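3. Results of the viewer survey

For this project I watched 23 episodes of the cooking and travel show Zusska and asked 266 students what they remember from it. Most of them named the host first and the food second.
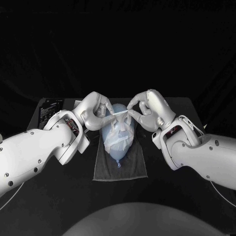
Figure 2. Two robot hands at a pale blue balloon on a folded towel.

The episode filmed in Sala got the best marks. Seven students wrote that they later cooked a dish from it. In May I will repeat the questions with a smaller group.

Nele Ruppert, 31 October 2019

Contact | © Prellside | Back to top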